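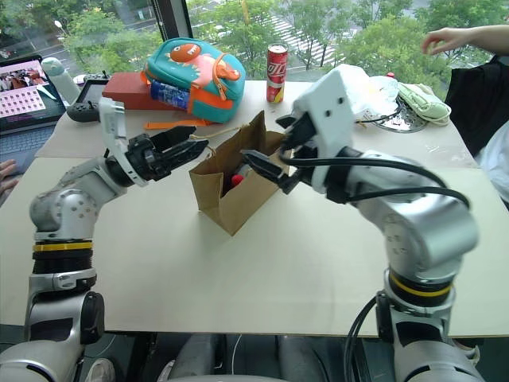
Twine-handled paper bags: packing order, and how much can they carry?

Asked in Packing and Storage. Viewed 1,164 times.

I pack going-home bags for an after-school club in Lowther. The bags are plain light brown kraft paper, open top, thin twine handles, bought in a box of 300 from Astico. A typical load is a few small items, a printed packet and one tall can. Children's backpacks go home separately.

Two problems.

1. The handles pull out at the knot on some bags, always on the same side. There is no card strip behind the knots, only a fold of paper.

2. If the can goes in last it leans on the side wall and the bag tips when it is put down. If it goes in first, small things end up underneath it.

Is there a standard order for this? I would also like to know whether the handles can be reinforced without buying different bags. I have 18 bags to do each time, so anything that needs glue to dry overnight is out.

Panagiotis Zupan

Answer 1 (accepted)

The two problems are probably one problem. An off-center can puts most of the load on one handle, and the knots on that side fail first.

Order that works for me:

Open the bag fully and press the bottom flat from the inside with your knuckles. Most tipping comes from a base that still has the factory fold in it.

Cut a piece of corrugated card to the size of the base, 2 mm short on each side, and drop it in.

Stand the can upright in the middle of the card. Hold it there with one hand.

Put flat printed material against one wide wall, on edge. Small items go on both sides of the can, heavier ones lower. They act as wedges, and the can stays vertical.

Anything crushable goes on top. Leave the upper part of the bag empty so the handles can meet without bending the walls.

If the can is taller than the bag, leave it out and hand it over separately. A can standing above the rim will lever the bag over however well the base is packed.

For the handles, put a strip of card across the inside of each wide wall just under the rim, punch through paper and card together, rethread the twine and retie. Packing tape over the knot alone does very little. The twine slides under it.

Ilir Softić

Answer 2

Just double bag it.

Answer 3

Agree with the card base. I would skip rethreading for a light load and use a gummed paper patch over the inside fold, Arnley or any similar one. It sticks in a minute or so if you wet it evenly. Test one bag by hanging it on a door hook with the full load for an hour before you do the rest.

Double bagging helps with the walls but only if you lift by both sets of handles. People grab one set.

Comment on Answer 1

Did the card base and the strips. Strips take longer than I would like, but none of the knots have moved. The packet does curl if it is taller than the wall, so I now fold it once. P.Z.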